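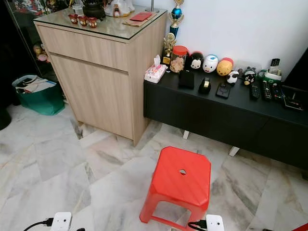
Fine tuning and the width of the life-permitting range
Philosophy of Physics > Cosmology

plenstead_7
Reading Juhl on fine tuning and stuck on the normalization step. If a constant can take any positive real value, a uniform measure over that range doesn't normalize. Any finite life-permitting interval gets probability zero, whether it is narrow or enormous. So what is "fine" doing in the argument?

mu_nought
That's the standard objection. The usual fix is to cut the range off at the scale where the effective theory stops being valid. Then the measure is finite.

plenstead_7
The cutoff is a statement about our theory. I don't see how it becomes a statement about which values were possible.

Pisham
Agree with plenstead. Also, uniform in what variable? Take a range from 1 to 1000 and a permitted band from 1 to 200. Uniform in the constant gives about a fifth. Uniform in its log gives over three quarters.

mu_nought
Changing variables hurts you in a case like that. It doesn't help much with the cosmological constant, where zero isn't a special point in log space and sign matters.

Pisham
Then you need a prior from somewhere else, and the thread is about whether there is one.

kettle3018
Piketti's reply drops probabilities and uses comparative likelihood only. Section 7.

plenstead_7
Read it. The likelihood under "no design" still needs the same measure.

kettle3018
Only up to ordering. I'll post the relevant lemma tonight.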